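Nirkeo Lost Property Exchange
Progress report to the Urban Fund, second period

We asked you for money to do something unglamorous, and we are happy to report that it has stayed that way. The exchange collects what people leave behind on buses, in swimming pools and under library chairs, tries to get it back to them, and passes the rest on to people who can use it. This report covers the months since our last one and runs through the end of April.

The short version is that the exchange is open, the database works on most days, and we have learned a great deal about umbrellas.

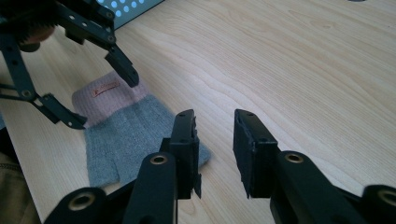 Thijs Prins
Project Lead, Nirkeo Lost Property Exchange
May 9, 2018

Where we are against the plan

The grant agreement listed four things we would do in this period. We have done two, half done a third, and quietly moved the fourth into the next period, where we expect it to be more comfortable.

Collection points. We promised 7 and have 7. The last to join was the ice rink, which had been storing four winters of lost property in a room it also needed for the ice machine's spare parts. They were very glad to see us. The bus depot remains our largest source by a wide margin and also our most orderly: everything arrives tagged with a route and a date, in handwriting we have come to admire.

The database. Every item now gets an entry when it comes in, with a short description, the place it was found and a storage number. We bought the software from Vatex on the understanding that it would take a morning to set up. It took most of April. The trouble was the category list, which had been designed for warehouses and offered us "fasteners" and "bulk liquids" but no hats. Vatex has since added clothing, and we have stopped filing scarves under "textiles, industrial." Old entries are being corrected as we come across them. If you search the catalog and find a child's mitten listed as a fastener, please be patient.

Public search page. Half done. People can look through the catalog at the front desk, with one of us sitting next to them. They cannot yet do it from home. The sticking point is how much to show. Put up a full description of a bicycle and you will get several sincere owners by lunchtime. Put up too little and the real owner scrolls right past it. Our current draft shows the type of item, the color and the week it was found, and holds back one detail for the claimant to supply. We tried this out with the staff of the library, using their own belongings, and two of them failed to describe their own coats.

School visits. Moved. We wrote to the schools too late, they were already deep in exam planning, and they told us so politely. We will write again in time for the fall.

What came in and what went back

Of the items with a name or phone number on them, 58 percent were returned. For everything else the figure is much lower, and we would like to bring it up before we brag about it in a chart. Phones go home fast. Keys hardly ever do, which surprised us until we noticed that most people change the lock or borrow a spare long before they think of asking a bus company.

Single gloves deserve a paragraph of their own, as they now take up a shelf of their own. Our proposal said that unclaimed items would be passed on after 60 days. This is a fine rule for a raincoat. It is less useful for a left glove, which no charity shop wants and which we cannot bring ourselves to throw out in case the right one turns up. A few pairs have been reunited this way, in one case with the halves handed in at opposite ends of the same bus line. We have set the shelf a limit and mean to stick to it – when it is full, the oldest go to the textile recycler.
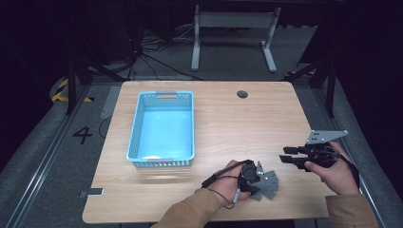 Storage in general has been the dullest and most stubborn problem of the period. We planned around shelves and did not plan around shapes. A trombone case, a folding stroller and a set of curtain rods all came in during the same week, and none of them respects a shelf. We now keep a floor area for the long and the awkward, marked off with tape, and it has been full ever since the tape went down.

Money

We have spent 53 percent of the grant, a little under plan. Rent and wages are as budgeted. Shelving came in cheaper than expected thanks to Plusar, who were clearing out a stockroom and let us have the lot if we took it away the same day. Van hire came in higher, partly because of that same day. We ask to move the shelving savings into the transport line, and a revised budget is attached for your signature.

Requests and next steps

We have two requests. The first is the budget change above. The second is for permission to stretch the holding time for glasses and hearing aids, whose owners often need longer to find us.

Between now and the next report we will put the search page online, finish cleaning up the old entries, rewrite the school letter and agree on a monthly pickup with the ice rink that does not clash with hockey practice. We will also hold the first sale of unclaimed umbrellas. Fund staff are welcome to come by and pick one out early. Most of them open.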